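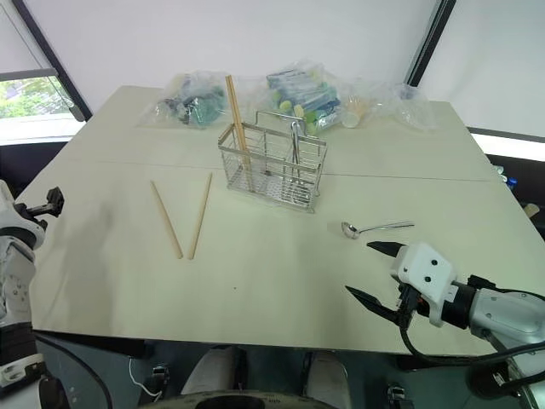

Chapter 3: Before the First Wash

Please read this chapter when the Mamani 1854 countertop dishwasher is already standing in its final place and the hoses are connected as explained in Chapter 2. Keep the guide near the machine. You will need it again for the salt setting.

3.1 Unpacking the inside

1. Open the door fully and let it rest in the horizontal position. Do not lean on it.
2. Remove the four transport blocks from the rails. They are orange.
3. Take out the lower rack, then the bag with the funnel, the test strip and the spare filter ring.
4. Wipe the inside with a soft damp cloth. Do not use a scouring powder.
5. Put the lower rack back with the wheels on the rail. It must move without force.

Note: Keep the transport blocks. You will need them if you move to another home.

3.2 Setting the water hardness

The machine leaves the factory on level 3. This level is good for many homes, but please check yours with the test strip.

1. Fill a glass with cold water from the kitchen tap.
2. Hold the strip in the water for one second and shake it lightly.
3. Wait one minute and compare the color with the card on the inside of the cover.
4. Press and hold the Program button until the display shows the letter H.
5. Press the Start button again and again until the number of your level is shown, then wait. The display goes dark and the level is saved.

If the water in your town is changed to another source, repeat the test.

3.3 Filling the salt

1. Unscrew the cap of the salt container, on the floor of the machine, to the left.
2. Only for the first time: fill the container with water up to the edge.
3. Put in the funnel and pour the salt slowly. Some water will come out, and this is normal.
4. Clean the thread of the cap and close it firmly.
5. Start the Rinse program immediately.

Caution: Use only coarse dishwasher salt. Table salt contains additives which can block the softener. Never pour detergent in the salt container — the softener will be destroyed and the warranty does not cover it.

3.4 Utensil basket

A stainless steel wire basket with a raised handle is suitable for forks, spoons and small kitchen tools.

1. Place the basket at the front of the lower rack.
2. Put knives with the point down. Long knives must lie flat on the rack.
3. Mix forks and spoons so they do not stick together.
4. Turn the spray arm one time by hand. If it touches a handle, move this piece.

Caution: Silver and steel should not touch each other during the wash. Small dark spots can appear on the silver.

3.5 Empty test run

1. Close the door until you hear the click.
2. Select the Short program. Do not add dishes or detergent.
3. After 17 minutes the machine pumps out the water. Look under the cabinet and at the tap for drops.
4. When the program is finished, open the door a little and let the steam go out.

If the display shows E4, the inlet hose is bent or the tap is closed. Open the tap completely, straighten the hose and press Start. If E4 comes back, see Chapter 7, Inlet and Drain Faults.

Jusance Household, guide revised 23 November 2025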